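Goken planner group - minutes, October

Present: Mutua Ondieki (chair), Karim Hourani (minutes), the perception pair from Irnitz by call, two people from Kwiatkowski by call, one of whom was on mute for the first item and had apparently been quite persuasive.

Apologies: Ludcombe site. They sent a list of grievances in their place, taken under item 3.

1. Previous minutes

Accepted with one correction. Mutua did not say the retiming code was "fine." He said it was "fine for now," and would like that on record before now runs out.

2. Planner release

The branch has been ready to merge since the last meeting, in the sense that everyone has stopped adding to it. Nightly simulation ran 228 episodes and 225 finished with a valid plan. Of the three left over, one was a timeout and two were the wrist taking the long way round to a pose it was nearly in already. Kwiatkowski asked whether the long way round counts as valid if it gets there. Mutua said it does not if the operator has time to eat a sandwich.

Discussion of joint limit padding. Karim wants it in the robot config, where it can be found. Kwiatkowski wants it in the planner defaults, where it is now. It was pointed out that it is in both, with different values, and that the planner takes whichever loads last. Several people went quiet and typed.

Agreed: one value, robot config, planner refuses to start without it.
Action: Karim to move it. Kwiatkowski to delete theirs and tell us when it is gone, not when it is going to be gone.

3. Ludcombe list

Read out in full by the chair, with feeling.

a) The log viewer opens on the oldest run. Accepted as a bug. It was once a feature and the person who wanted it has moved to finance.

b) Emergency stop in the simulator resets the scene and loses the trajectory that caused the stop. Accepted, and rather embarrassing. Trajectory buffer to be written to disk before reset.
Action: Mutua.

c) The error "planning failed: success" should be reworded. Agreed without debate. Karim believes the return code is being read after it has been cleared. He has believed this since spring.
Action: Karim to stop believing it and check.

d) Could meetings be shorter. Noted.

4. Perception in the kitchen scene

Irnitz presented the new segmentation head. Masks on plain objects are steadier, edges on shiny ones still crawl. They would like depth smoothing turned on by default. Mutua objected that smoothing ate thin objects the last time it was tried, and the planner then went straight through them with great confidence. Irnitz said this was a different smoothing. Mutua said they had said that the last time too.

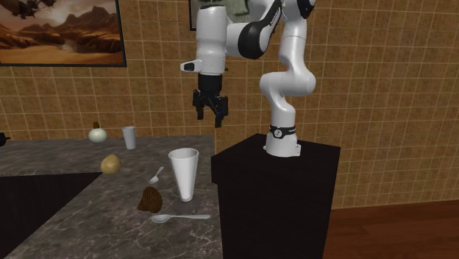

Collision checking starts from whatever the perception side hands over, so the group went through what the kitchen counter asks of it. The tall white cup is the easy case on paper: upright, wider at the rim, plenty of room for the open fingers to come down from above. Its saucer is dark gray on dark gray marble and very nearly flat, and Irnitz admitted that the new head merges it with the counter more often than they would like. The spoon lying in front of it is the thin object Mutua had in mind. He proposed that smoothing stay off until both spoons survive it, and that the saucer get its own test. Irnitz agreed to the first part at once and to the second after a pause.

There was a side question about whether the pedestal should be in the collision model as a box or as a mesh. It is a box. Box it is. This took eleven minutes.

Kwiatkowski asked if wall pictures could be left out of the scene to save render time. Irnitz want them kept, as background clutter is good for the masks. Left in.

Action: Irnitz to add thin object and low contrast tests to the nightly suite. Karim to put the pass rate for each on the dashboard, separately, so that one can't hide behind the other.

5. Tooling

The scene editor now saves on close. It also saves on crash, which preserves whatever made it crash. Karim suggested keeping the previous file alongside. Approved, and he looked pleased for the only time in the meeting.

Request to rename the "misc" package. Deferred, as no proposed name was any more accurate.

6. Any other business

Kwiatkowski asked who owns the calibration scripts. Each site named a different site. Carried over.

Merge of the planner branch to go ahead once the padding change is in. Mutua to press the button, Karim to watch him do it.

Meeting closed at 4:40, item 3(d) still open.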